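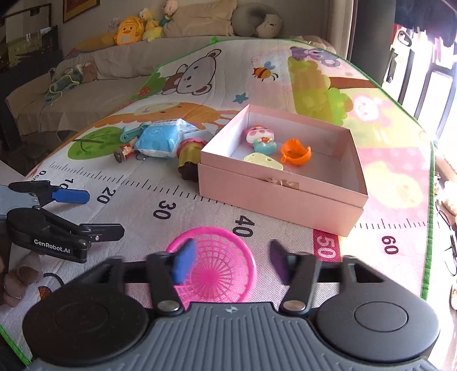

Ticket 632: Play mat toys, box won't close
Product: Mollah play mat with pink bow box
Opened: 9/1/06
Status: open

Problem: The lid rides up once the mushroom toy goes in upright. Love this box, so I really want it to work!

Tried so far:
Mushroom on its side, orange cup beside it. Better, but the lid still tilts.
Pale yellow flat piece in first, under everything. Big improvement!
Took the cup out. Closes fine, but then the cup has no home.

Still out on the mat: teal roller, the blue-and-white packet, the little red-and-white figure, the metal ring. Small stuff could go in the round pink basket, which I'd forgotten was so handy.

Next: try the deeper Hellum box, 16 cm, and report back.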